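About Plula

Plula is a claims administration firm. We handle the mailing, the record keeping and the paperwork that come with a business bankruptcy, a receivership or an assignment for the benefit of creditors. We are not a law firm and we don't give legal advice. Our clients are the debtors, trustees and attorneys who need the claims register to be right and the notices to go out on time.

The company was started by Stijn Groen, who had spent eleven years as a paralegal in a restructuring practice. He began with one case, a regional furniture chain with 1,955 creditors, and ran it from two rooms over a print shop. Zbigniew Wilczyńska joined during the second case to build the database. He still runs the technical side of the company, and Stijn still reads every service list before it is filed.

What we do

Most of our work falls into a few areas. We prepare and mail notices, including the notice of the bar date. We receive proofs of claim by mail and through our online portal, date-stamp them and enter them in the register. We send out plan ballots and tabulate them, and we provide a signed declaration of the results. When a plan is confirmed, we can act as disbursing agent and send the checks.

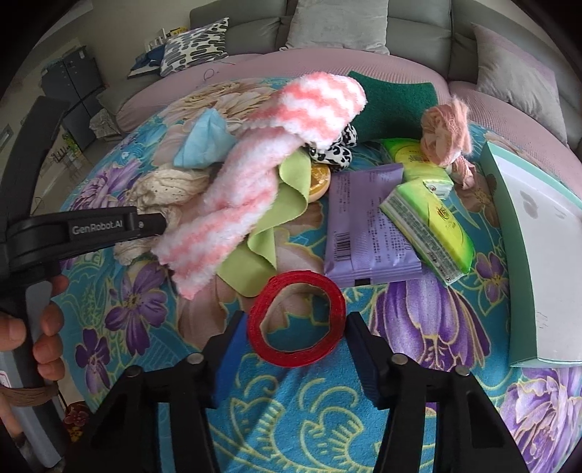

We also keep a public website for each case, free to use and with no login. Creditors can look up a claim, read the docket and download forms. The site runs on Grusach, a system we wrote ourselves after trying two others. Grusach went live in July with the Mutiso case, which had 3,335 scheduled creditors and a bar date only five weeks off.

Our people

There are 24 of us. The call desk is staffed by our own employees from 8 a.m. to 6 p.m., and a caller with a question about a case is passed to someone assigned to it. We have administered 113 cases to date. The largest by number of claims filed was Bandside, at 2,668.

Fees

We bill by the hour for staff time and at cost for postage. Copies and scanning are charged by the page. Our rate sheet is attached to every engagement letter, and we send an itemized invoice each month. Travel time is billed at half the normal rate. We don't charge for preparing our own retention papers.

If you are a creditor

Please have your claim number ready when you call. We can tell you whether your claim was received and how it is listed. We can't tell you whether to file, how to vote or what your claim is worth. For those questions you should speak to an attorney of your own.

Address changes must be made in writing and signed. The form is on each case page under Documents.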